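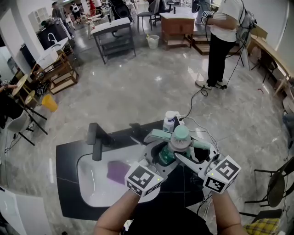
Fluma basin set with the mint handle and lever. Sponge, pump bottle and green bottle not included.

Fluma Basin and Faucet Set, White and Mint
Sold by Koltance
Item 2128
In stock, ships in 4 working days

There are sinks you choose and sinks you inherit. The Fluma is for people who have put up with the second kind long enough and would like a small white rectangle of their own, preferably with a handle the color of toothpaste.

The basin is a plain rectangle and drops into a countertop cutout. Ours is shown in a black top, which makes the white look whiter and the limescale look like someone else's problem. The faucet goes at the back of the basin, in pale teal and white, with a round mint-green handle and a lever arm to match. Several customers have asked if the mint comes in chrome. It does not. We sell chrome faucets, on the page called Chrome Faucets, and they are very nice.

What it is good for

Rinsing cups. Washing hands. Soaking a paintbrush you swore you would clean last night. The Fluma was drawn up as a second sink, the kind that goes in a craft room, a studio, a classroom corner or the end of an office kitchen where the main sink is permanently full of other people's mugs. It will take a cereal bowl without complaint. It will not take a roasting pan, and we know this from the returns department.

There is room on the counter behind the faucet for a pump bottle if you keep the basin forward when you mark the cutout. Please do keep the basin forward. Push it all the way back and your soap will live on the windowsill for the rest of its life.

In the box

Basin, white
Faucet with round handle and lever arm
Drain fitting and plug
Sealing strip
Paper template for the cutout
3 mounting clips, plus one more taped inside the lid for when a clip rolls under the cabinet

You will need to supply the countertop, the water and a person willing to lie on their back in a cupboard.

Fitting

Tape the template down and check it twice before you cut. The template is printed at full size, so do not photocopy it, fold it into your pocket for a week or let a child color it in. Dry fit the basin, then lift it out and lay the sealing strip. The clips tighten from below with an ordinary screwdriver. Finger tight and a quarter turn is plenty.

Connect the faucet before the basin goes in for good. You can do it afterward, and people do, and they write to us about it.

If you are already running a tall gooseneck on the same counter, leave enough space between the two that you can fill a pot at one without elbowing the other. The Clotedska gooseneck is a popular neighbor. It comes in black and makes the Fluma look cheerful by comparison.

Cleaning

Soft sponge, dish soap, rinse. No scouring powder on the mint parts. Tea will mark the basin if you leave it overnight, and comes off with baking soda and mild regret.

Don't park a wet sponge in the basin all weekend. The basin won't mind, but the sponge gets ideas.

Spare parts

Handle, lever arm, plug and clips are sold separately and kept on the shelf for as long as we make the set. The lever arm is the part most often ordered, usually by households with a toddler. It also fits the older Fragkou faucet, although the Fragkou handle does not fit this one. We have tried, with a mallet.

Returns

You have 100 days to change your mind if the set hasn't been installed. Once there is sealant on it, it's yours. Send it back in the original box, and please look under the lid for that extra clip.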